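Parallel gripper or suction for thin flat items?
Simulation and Control > Grippers

eskil_r
Posted in June
I'm comparing two end effectors on a simulated Franka arm before we spend money on the real thing. One is a plain two-finger parallel gripper, the other is the Batero suction cup. Same controller for both, 30 tries per object.
Mugs and bowls are fine either way. Thin flat things are where they part company. The fingers have to come right down to the table top, and if the height is out by a hair they either press into the wood or close on nothing. Suction doesn't care much about height but it wants a smooth face to sit on.

munther_q
What contact settings are you using? Fingers against a table top will jitter if the stiffness is too high, and then you're comparing solvers, not grippers.

eskil_r
Defaults, with the stiffness turned down to 2000. The jitter mostly went away. This is the layout I've been using for the flat item, a white bar next to a bowl, fingers down at the far end of it. 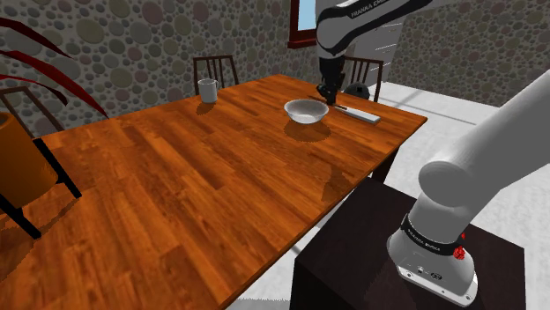

Rhonda Perron thinks the far end is the wrong place to grip in any case. Take it in the middle and the thing doesn't swing when you lift, and you can get away with a lot less force.

eskil_r
Fair point, but with the fingers coming straight down I was worried about clipping the bowl. I'll try the middle with the wrist turned.

ottar_h
I'd go for suction and stop there. We moved to it at Tekirum for anything flat and haven't gone back.

munther_q
Don't agree. Simulated suction is usually just a fixed joint that switches on when you're close enough. Of course it wins. Try it on a real fork.

ottar_h
We did, on real parts. Not forks, I'll give you that.

wenche_b
Has anyone used softer fingertips in the model? We had the Skitisano pads on ours and they forgave a small height error. You do lose some precision on the mug handle.

eskil_r
Not yet. Can you post the friction values?

wenche_b
Will look them out. They're in an old config - might be tomorrow.

munther_q
Also log the finger gap on closing. If it goes to zero you missed, whatever the success flag says.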